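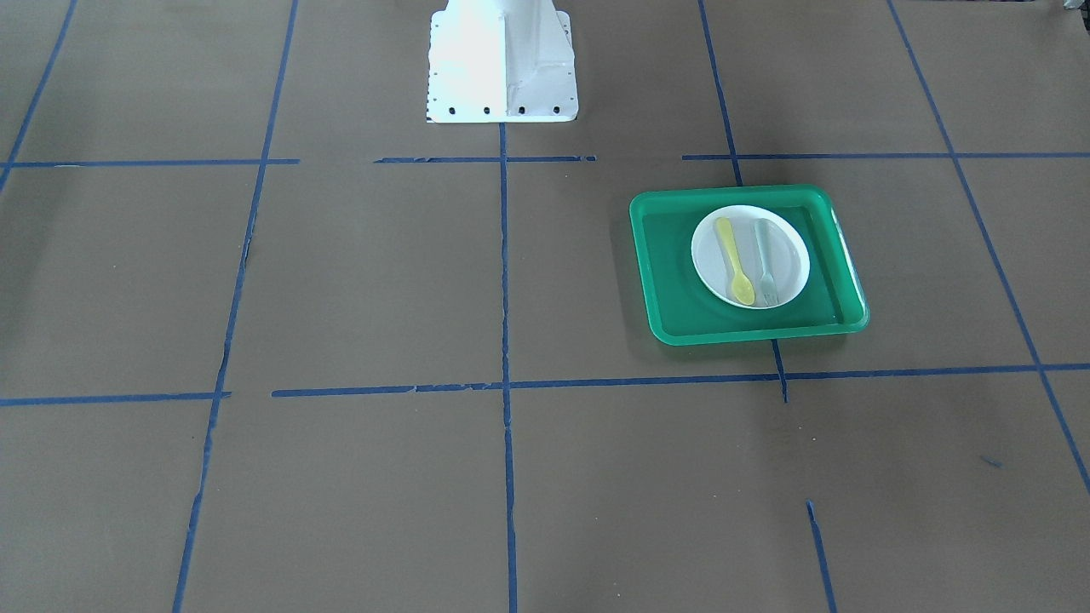

一盘一托,开饭不忙:Skedance 儿童餐盘组六月上架

2020年6月,Irnau

大家好,我是 Nivaldo Pimentel,在 Skedance 管餐具这条线。按规矩新闻稿应该由公关同事来写,写得四平八稳的那种,可是这套餐盘我从画草图一直跟到装箱,憋了一肚子话,就跟大家讨了这个差事。写得啰嗦,各位编辑朋友请随便删!

先说正事:我们新的儿童餐盘组这个月正式开卖了。一套四件,绿色托盘一只,白色圆盘一只,浅黄色勺子一把,还有一把很淡很淡的蓝绿色叉子。先在 Irnau 的门店和我们自己的网店卖,Rular 旗下的9家家居店随后也会陆续摆上。

为什么要做托盘?说来话长。去年我们做过一轮家庭试用,前后一共有426户人家填了问卷,我一份一份看过来(眼睛都看花了)。我原以为大家会抱怨盘子太滑、勺子太大,结果写得最多的是“端”这件事。孩子想自己端饭,大人不放心;大人端过去,孩子又不高兴。有位妈妈写了满满一页,说她家老二每天晚上为了谁端盘子要哭一场,我看得又想笑又心疼。

所以这回托盘是主角。它是浅浅的一只,四个角都是圆的,一圈边沿微微高起来,手指正好有地方搭。里面的底是平的,没有格子,也没有花纹。这一点我们内部吵得很厉害!设计组有人特别想压一圈小动物进去,草稿都画好了,确实可爱。可是我自己洗过太多带花纹的托盘,番茄酱一干在纹路里,拿小刷子都刷不出来。最后还是留了平底,擦一把就完事。画小动物的那位同事难过了两天,后来我们把他的小熊印在了包装盒里面,打开盖子就能看到,算是补偿。

尺寸也改过好几回。第一版托盘只比盘子大一点点,看着挺秀气,真用起来,旁边连块毛巾都放不下。现在这一版,圆盘放进去,四周还露得出绿色的底。要是把盘子往一边挪一挪,另一边就会空出宽宽的一条,放几片苹果、一块小饼干都行。我家的用法是盘子偏右上放,左边留给水果,因为我家那个小朋友是左手吃水果右手拿勺,谁劝都不听。

圆盘就是老老实实的白盘子,边沿浅浅地抬起来一点。白色是我坚持的。胡萝卜是橙的,豌豆是绿的,放在白盘子上一眼就分得清,孩子挑食也挑得明明白白,哈哈。

再说勺子和叉子。勺柄的尾端做得宽宽圆圆的,往下收窄,小手一把抓住也不会别扭。勺头是椭圆形,比柄的黄色稍微浓一点点。这个深浅差我们调了很久,太浓了像芥末,太淡了又跟没调一样。叉子的颜色就更费劲了,那种蓝绿淡到放在白盘子上几乎要融进去。门店的同事头一回看见,问我是不是发错了货,怎么叉子褪色了。没有褪色!就是这个颜色!我喜欢它安安静静的样子,旁边有黄勺子热闹就够了。当然,如果你家孩子老是找不到叉子,那我先道个歉,深一点的颜色已经在打样了。

摆桌子也顺便说两句,因为试用的家庭里好多人问。我们自己的习惯是勺子在左、叉子在右,并排搁在盘子上,柄都朝同一头,孩子端过去坐下,转个方向就能拿起来。三四岁的孩子学摆这个特别快,你就让他当成拼图玩:先放绿的,再放白的,然后黄的,最后那把淡淡的。我们在 Irnau 店里搞过一个下午的小活动,有个小姑娘把四件东西摆了又收、收了又摆,她爸爸在旁边站得腿都酸了,最后还是被她拉着去结了账。

我们的合作伙伴 Steiner 这次负责包装和配送。四月份那会儿大家都在家里办公,样品只能一箱一箱寄来寄去,有一箱盖子在路上绕了整整一个星期才到。Steiner 的伙伴们没有一句怨言,还重新设计了纸盒里的隔层,盘子、勺子、叉子各有各的位置,托盘垫在最底下,打开来整整齐齐。我特别想在这里谢谢他们。

价钱方面,整套58元;已经有我们家盘子的朋友,可以单买托盘,30元一只。勺子和叉子暂时不单卖,不过如果弄丢了其中一把(我知道一定会丢,我家沙发底下就有两把),写信给客服,我们会想办法给你配上。

清洗很简单,温水加一点洗洁精,软海绵擦一擦,晾干再叠起来收。不要用钢丝球,也不要放在炉子旁边。收的时候托盘在下,圆盘在上,勺叉横着放进盘子里,抽屉里只占一小块地方。

从上架当天起,Irnau 门店靠窗的那张长桌上会一直摆着样品,欢迎带孩子来试着端一端、摆一摆。桌子边上有留言本,上一本已经写满了,新的一本封面是我挑的,也是绿色。你们写的每一条我都会看,骂我的也看。

需要样品的媒体朋友,请联系 Skedance 餐具部,来信写明收件地址和想要的数量就行。采访也欢迎找我,只是晚饭时间我可能接不了电话,那会儿我家正在为谁端盘子开会。

Nivaldo Pimentel
Skedance 餐具部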